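**Casum two-arm kit for handling electronics enclosures?**

**rackmoth** — Sep 9, 2018
Anyone running the Casum kit on metal enclosures? Reltulside quoted us 141 a month with support. Our parts have a smooth face and perforated sides.
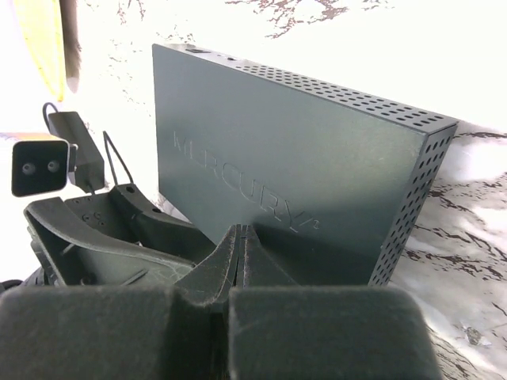 Stock fingertips have narrow ridges. I'd like to keep them if they hold on bare sheet metal.

**delta_vee2**
They slip. We went to Sotora pads after 30 cycles.

**rackmoth**
At what grip force?

**delta_vee2**
Default.

**ohmsley**
Then it's a settings problem. Raise it 2 steps — ours has run nearly 8 months on stock tips.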